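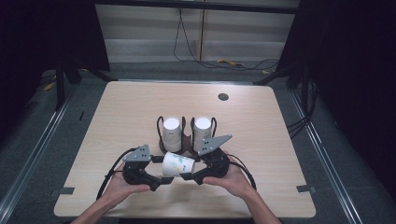
Kimie Chiba
Robotics club leader, Zudomari
10 March 2026

We have had the Grodel hand-held gripper at our after-school club since July, and I've been promising the other leaders a proper write-up ever since, so do forgive me if I ramble. My lot are a lively bunch of 16, and they took to it straight away!

Paper cups make a lovely first task. They look easy, and then you squeeze a bit too hard and learn something. The finger pads are short and press flat, which suits a cup nicely, and I'm fond of the chunky shape – there's plenty to wrap your fingers round. 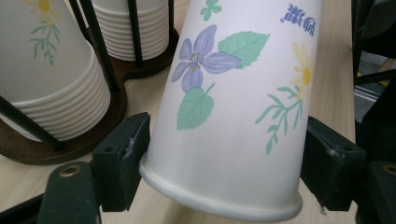 Smaller hands do tire, mind you, so we swap over every six minutes. My other grumble is the cables, which want to wander wherever your wrists go. Rin Ishida, who helps me with the older ones, prefers the Soltora for fiddly jobs, and we've agreed to differ.

Would I buy it again? Yes, and I'd ask for a spare set of pads in the same order.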